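El brazo sale barato, lo caro es la mesa

Cada septiembre me toca defender el presupuesto de equipos, y cada septiembre alguien abre la hoja de cálculo, baja hasta la línea del robot y suspira. Es la única línea que se lee.

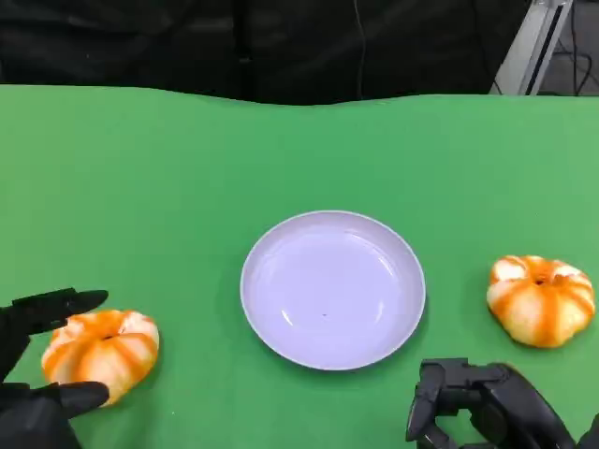
Las demás, en cambio, pasan sin que nadie las mire, y por ahí se nos va el dinero. El año pasado aprobamos las manos en diez minutos. Después llegaron los soportes, los cables de repuesto, la tela de fondo y una partida de 147 euros bautizada «objetos varios» – calabacitas, platos, lo que hubiera – que Mirta Leiva tuvo que justificar por escrito dos veces. La prórroga de la garantía, 1.363 euros, no mereció ni una pregunta.

Pedimos tres ofertas, como manda el reglamento. Posach cotizó los dedos de recambio aparte, a 1.255 euros el juego. Eder los incluía, pero cobraba la puesta en marcha por jornadas, y sus jornadas tienen una elasticidad admirable. Carrasco mandó un catálogo de jardinería y todavía espera respuesta.

Mi propuesta es modesta: que quien firme la compra firme también el segundo año. Una mano articulada se parece más a un caballo que a una impresora – come todos los días, y el veterinario cobra el desplazamiento. Victor Mutiso calcula 500 euros al mes solo en desgaste y horas de ajuste, y Victor suele quedarse corto.

Para el próximo ejercicio he puesto el robot en la última línea de la hoja. A ver si así alguien lee las de arriba.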